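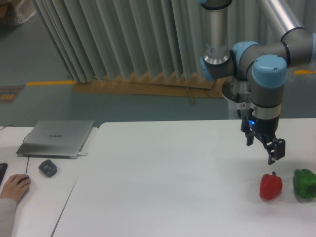

Step 4: Teach the arm to pick up a pepper

If you've made it through the first three steps, your team has a workspace, a partner to work the computer, and (I hope!) a clear idea of where the emergency stop is. Now comes the part everybody in the Ekine Robotics Club has been waiting for, so take a breath and let's go slowly.

We start with bell peppers, one red and one green, and I'll tell you why I'm so fond of them. A block is too easy, a strawberry is heartbreaking, and a pepper is right in the middle. It has lumps and shoulders, it rolls if you nudge it, and a student can tell from across the room when it has been squeezed too hard. Get firm ones with the stems still on.

Put the red pepper upright on the white table with its stem pointing at the ceiling, then lay the green one on its side a short distance away. Leave the rest of the tabletop bare, all that lovely open space on the left, because that's where your peppers are going to end up.

Now bring the gripper over the red pepper with the two fingers open. Whoever has the mouse does the driving, and the other partner stands where they can see the fingers from the side and calls out "higher," "lower," "toward me," and so on. Please do talk to each other! Last year's group tried this in total silence and it was the longest afternoon of my life.

When you like where the arm is, save the position and name it "above_red." Then come down until the fingertips are level with the widest part of the pepper and save that one as "grab_red." Two plain names like that will save you so much grief later on. We once had a file with 23 positions in it, every one of them called "test," and poor Esmaeil Moradi had to run them all at a crawl to find the one he wanted.

Keep the speed at 20 percent for now. I know it feels slow. It's supposed to.

Step 5: Close the fingers gently

Set the grip force to 13 percent to begin with and close the gripper. Lift straight up, a hand's width or so, and wait. If the pepper slides out, go up by one percent and try again, and write each number in your Mavora notebook along with what happened. Don't skip the tries that failed, those are the ones I enjoy reading most.

If the pepper comes up crooked, the force is probably fine and your position is a little off center. Go back to "grab_red," shift it a tiny bit, and save over the old one.

Step 6: Set it down on the left

Save a spot in the open area as "place_red," lower the arm all the way before you open the fingers, and then back straight up again before you move sideways. Run the whole thing from start to finish three times without touching anything in between.

After that it's the green pepper's turn. Since it's lying down, you'll want to turn the wrist so the fingers close across the narrow way. Give yourselves some extra time for this one, and save your program under your team name before you shut the laptop.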